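Minutes of the users' meeting, shared counter and lounge
Sarnen building, ground floor
Month: September. Start: 4:10 in the afternoon

Present: Hubert Bachmann (chair), Iraís Arriaga, Leandro Farías, Mirjana Trajkovski (minutes)
Excused: Custódio Cordeiro. He sent his comments in writing.

1. Minutes of the last meeting
Accepted with one correction. The offer for the new water filter came from Carvalho, and it was written under Tusavix by mistake. Mirjana apologizes for this.

2. Cups
Iraís reported that we started the summer with 200 paper cups of the tan kind and that 41 are left in the storage. She thinks that many people take a fresh cup for each drink, and she would like that everybody writes a name on the cup and keeps it for the day. Leandro was not in favor. He says a paper cup becomes soft after the second coffee, and that it is better to buy more of the hard cups in colors. Custódio wrote the same in his comments.
After some discussion it was agreed to do both. Paper cups stay for visitors, and we order a second set of colored cups. Hubert asked to stay with the same supplier (Hiver), so that the sizes fit together.

3. The counter and the sink
Mirjana reminded that the black counter shows every drop and every finger. A dry cloth is enough for it, please do not use the rough sponge. Cups should not stay at the border of the sink overnight – they fall in easily. Stacks of cups should stand upright, away from the faucet.

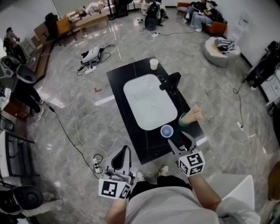

Cups in use, September
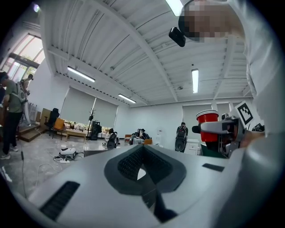

Who washes the colored cups at the end of the day?
The last person who used the counter washes them, with warm water and the soft sponge, and leaves them upside down on a towel until the morning.

Leandro asked if a small drying rack would be possible. Hubert has nothing against it if it is narrow. Leandro will measure the free place on the right side of the sink and bring two proposals.

4. Lounge
The sofa and the round ottoman stay where they are. Iraís proposed to move the bench closer to the window, but the others found that the passage would become too tight. Not accepted. The striped cloth should be washed once a month. Mirjana takes it the first time.

5. Budget
For the year there are 3,000 in the common account for kitchen and lounge. Hubert will pay the cups and the rack from it. The water filter is postponed until Carvalho sends the corrected offer – the first one did not include the installation.

6. Tasks
Iraís: order of colored cups at Hiver
Leandro: measures and proposals for the rack
Mirjana: note about the cloth and the sponge, to hang near the sink
Hubert: call to Carvalho, answer to Custódio

7. Other
Leandro found a key for a cabinet and does not know which one. It is with Hubert.

End of the meeting: 5:05. The next date will be sent by mail.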